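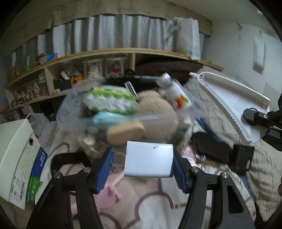
Who signs the sheet when the line has done the sorting? The person on shift signs it, as before, and the line's own record is attached behind.

So it was written in the notice that Omano posted beside the time clock in March, and Marisol Camacho read it twice before going in. She had signed sorting sheets at the returns hall for most of her working life. Her signature had always meant that she had held each article in her hands.

The new line occupied the bay where the long tables had been. Mr. Haslinger, representing management, informed the shift that no position would be eliminated before the review. Staff formerly designated as sorters would be designated as attendants. An attendant was to remain within reach of the stop control, to clear refused articles, and to certify the total.

On Monday the total was 614. The line had refused two.

Marisol collected them from the gray tray. The first was a toy rabbit with one ear sewn on in the wrong color. The second was an adapter wrapped in a handwritten letter, which the line had been unable to assign to any category. She entered the rabbit under Toys. She read the letter, as the procedure permitted, and found that it was addressed to whoever opened the parcel. The sender wished to apologize for the delay. Her husband had been ill, and she had not found the adapter until she emptied his desk.

There was no field for this on the sheet.

At the close of the shift Mr. Haslinger asked whether the two exceptions had been resolved. Marisol replied that one had. He reminded her that the record could not be closed with an article outstanding, and she said that she understood the rule.

She certified 613. Then she requested an envelope from Burgi Imhof in the front office, and a stamp, and sat down at the attendant's desk to write an answer.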